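From: Fabrice Langlois
To: podlow-users
Date: 1/29/19
Subject: Re: [podlow-users] Protective stops during bin picks, arm halts with no contact

On the Podlow list, R. Nouri wrote:

> We see the same thing on our Wastari cell. The arm goes down into the bin,
> stops short of the part, and the log reports an external torque violation
> on joint 6. There is nothing under the fingers when it happens. We raised
> the threshold and the stops went away, but I don't like running it that
> way. Has anyone found the cause? We suspected the payload data and redid
> the load identification twice with no change.

Please put the threshold back where it was. The stop is doing its job, and with the limit raised you will find the cause later by breaking a connector.

In our case it was the dress pack. I went through 700 logged picks and found 9 stops of this type. All of them were at wrist angles past the point where the cable loop goes tight. The torque estimate on the last joint climbs slowly as the loop takes up slack, which looks nothing like a collision. A real contact is a step. If you plot the external torque against joint angle instead of against time, the difference is plain.

Two separate faults were adding up:

1. The tie on the link had been set too close to the wrist after a gripper swap. The loop was short, so it pulled whenever the planner chose the long way around to reach a part near a bin wall.

2. One line in the bundle was stiffer than the ones it replaced. It held the others in a bend and shifted the torque offset even at rest.

Load identification will not catch either one. The standard routine moves the wrist through a small range and the cables are slack for all of it. You get a clean result and a wrong model for the poses that matter.

What we changed: moved the tie back, left a larger loop, and added a soft limit on joint 6 in the planner so it rejects grasps beyond the tested range. That costs us a few grasps in the corners. We then ran 200 picks at the original threshold with no stop. I would not call that proof – the fault was rare to begin with – but the slow climb is gone from the plots, and that is the better evidence.

One more item on safety. With a longer loop, the cables hang lower when the wrist is down in the bin, and they can snag on anything that stands up from the floor. Handles and brackets are the worst. Step through the lowest poses by hand in reduced speed mode and watch the loop from the side before you go back to automatic. Also check that the bin is clamped. If a cable catches and the bin slides with it, the torque may stay under the limit and you get no stop at all.

The plotting script is in the Pollden repository under tools, revision 188. It expects the raw log, so turn off the filter on export or the slope will be smeared.

Fabrice 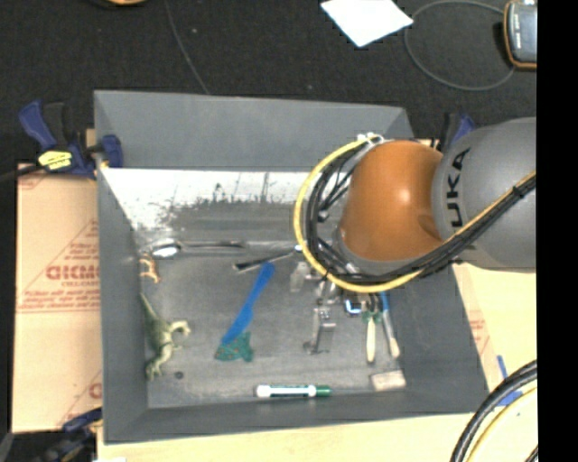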